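The Pink Fuzz on the Rocks

I have a bad habit of lying down on wet rocks. Friends who come to the shore with me walk ahead, look back, and find me flat on my stomach with a hand lens jammed against my eye. Usually I'm looking at a coralline seaweed, one of those pink, chalky, jointed things that feel like a tiny string of beads. They're red algae, they pack their own cell walls with calcium carbonate, and I've been silly about them for years.
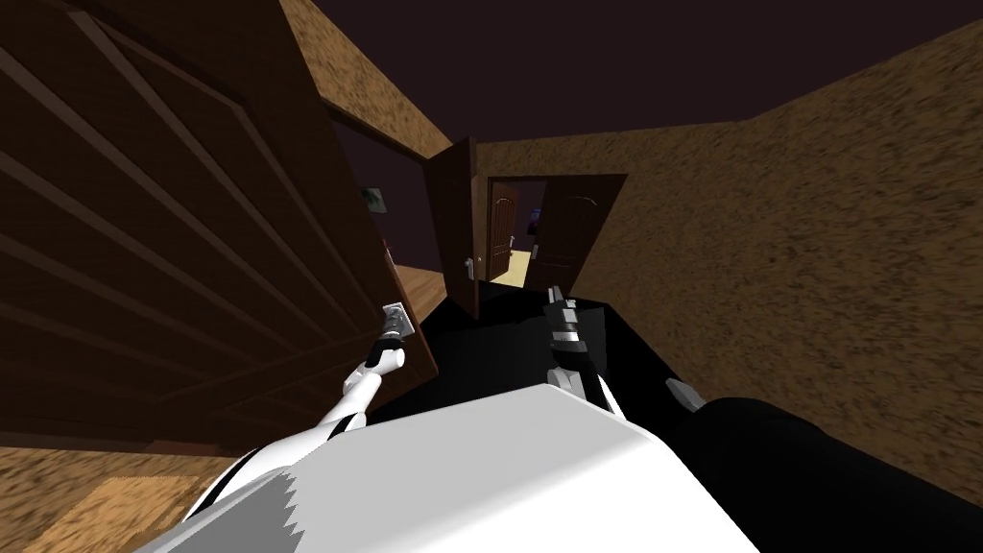
Vallholm, 26 Nov 2022

It's the low season for visitors and the high season for me. The big summer kelps have been torn up and thrown on the beach, so there's light getting down to the pools again (well, what light there is in November). I walked out to the Estitz ledges before breakfast with a thermos, a notebook and a pair of gloves I immediately took off, because you can't handle a seaweed the size of an eyelash in gloves.

The ledges have been surveyed on and off for a long time, and the Vallholm list now stands at 261 seaweeds. More than half are reds! People always expect brown to win. Browns are big and floppy and you trip over them, but the reds are tucked underneath, in the cracks, on the shells, on each other.

That last part is my favorite. Turn over a frond of coralline and you'll often find something else living on it — a little fringe, a crust, a row of pale bumps. Some of those bumps are the plant's own, the chambers where it makes its spores, each with a pore at the top like a very small volcano. It took me an embarrassing number of trips to tell the chambers from the lodgers.
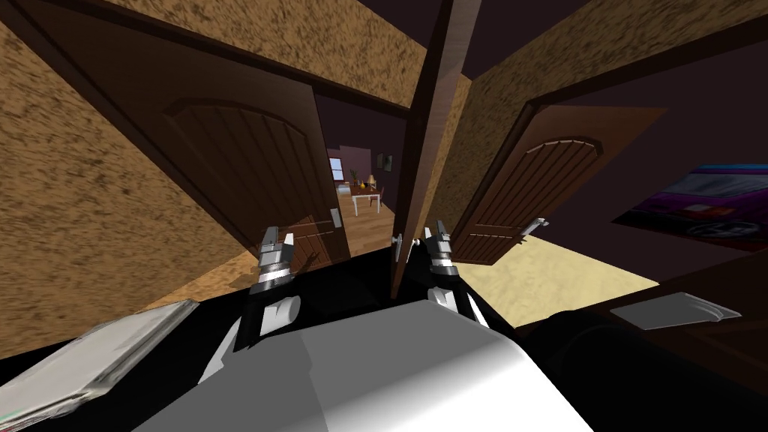 I got better at it in Sikham, where I spent a wet March at the Bustos herbarium going through drawers. They have 4000 pressed sheets of seaweed there, and I had planned to see all the corallines in two days. Ha! Sheet 2090 alone ate an afternoon. It had been labeled three times in three different inks, and I'm fairly sure all three were wrong. Corallines press badly, too. They crumble at the joints, so you end up peering into a paper packet of pink gravel and trying to feel scholarly.

What I brought home was a simple routine. Vinegar on a broken bit, to dissolve the chalk, then a razor blade, then a thin slice under the microscope. Once the chalk is gone you can finally see the rows of cells, and the whole stiff little plant turns as soft as cooked noodle.

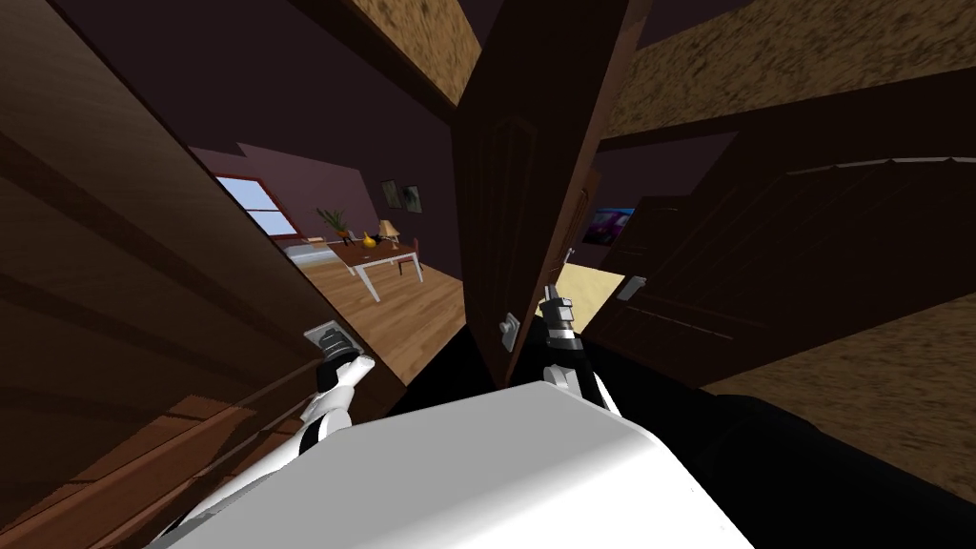
If You Want to Try It

Go on a falling tide and take 6 small pots, no more, or you'll be up past midnight. Check first whether collecting is allowed on your stretch of shore. Look in the shaded pools, low down, where the pink is deepest. White tips can mean new growth, but a plant that's white all over is probably dead, so leave it. Write the spot on the pot in pencil (ink runs, ask me how I know). And bring something waterproof to lie on. I keep meaning to.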